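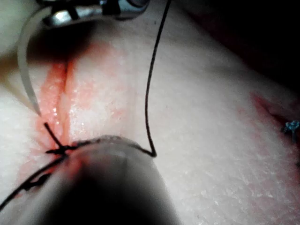 Suture pad

A suture pad is a sheet of synthetic material, made to stand in for skin, on which students practice closing wounds. Most are silicone or a similar rubber, often cast in layers meant to match skin, fat and muscle. Some come with cuts already made, and others are left whole for the user to cut. Simulated blood is sometimes added.

Claims of realism

Sellers commonly describe their pads as "lifelike," a word with no agreed meaning in the trade. Living skin stretches, bleeds and varies with age and body site, and a molded sheet does little of this. Cheaper pads tear when a stitch is pulled tight, which may teach a light hand or may only teach students to avoid cheap pads. Layered pads are said to help with deep stitches, though the layers often peel apart after repeated use.

The Umgate review

The study most often quoted in favor of pads is the Umgate review by Ekua Owusu and Italo Bassi, which pooled scores from 537 students. It reported faster and more even stitching after five practice sessions. Critics have pointed out that the students were tested on the same pads they had trained on. Natnael Yilma, who went back over the data, found that only 181 of them were later watched working on patients, and that their scores there were close to those of students with no pad training -- a result the review gives in a footnote.

Supporters answer that pads were never meant to replace supervised work, and that early mistakes are better made on rubber. This is hard to dispute, but it is a smaller claim than the one usually printed on the box.

Alternatives

Pig's feet, chicken thighs and banana peel are all used for the same purpose. Meat handles more like tissue but spoils and must be thrown away. Fruit peel is cheap, and its value past the first few lessons is doubtful.

See also: Surgical knot; Wound closure; Medical simulation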